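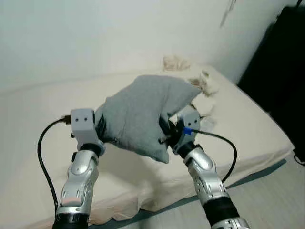 The Robot Will See to the Laundry Now

Kamlesh Tiwari has a rule for visitors to the workshop: no applause. It startles him, he says, and then he bumps the desk, and then the arms stop and everyone has to wait while he finds the right window on his laptop.

The workshop is the back half of a shared unit in Grodcombe. The front half belongs to people who make chairs. They have a band saw, a dust extractor and customers. Tiwari and his building partner, Kusum Nishad, have a bed.

It got up the stairs on the second try. The two of them had spent the winter teaching a pair of arms to move wooden blocks around a table, and they had become very good at it, in the way that people become very good at solitaire. Nishad wanted a job her mother would recognize. Her mother recognizes housework.

So the project, which they call Serker for reasons neither will defend, moved to soft goods. Blocks stay where you put them. A stuffed cloth bag does no such thing. Grab one side and the filling wanders off to the other. Pull with both grippers and you have a tug-of-war in which both teams are you.

"I lost an entire evening to a corner," Nishad told me. "One corner. It kept folding under."

The budget so far is $547 on top of the arms, and Tiwari keeps the figure on a whiteboard beside a tally of attempts. The tally passed 1,000 in the spring. He logs each one in a spreadsheet with a column for remarks, and the remarks are the best reading in the building. "Dropped." "Dropped, but with confidence." "Ate the sheet." On May 9, 2023, the entry says only "cable again."

Cables take up a surprising share of the conversation. The ones to the grippers hang on the outside of the arms, and every new motion has to leave them enough slack to bend. Nishad has rerouted hers 18 times. Tiwari claims never to have rerouted his, and she lets this pass with the patience of a person who has seen the spreadsheet.

I asked what success would look like. Tiwari said 95 clean lifts out of a hundred, bag up, bag across, bag down, no sheet involved. Nishad said she would settle for making the bed.

They argued about this for a while. One of the chair people, a tall man named Bhatia, came through to borrow a clamp and stopped to watch the arms work their way toward the bag. He asked how long it would take him to do the same thing by hand.

"Two seconds," said Tiwari.

Bhatia thought it over, took his clamp and asked whether it could be taught to sand.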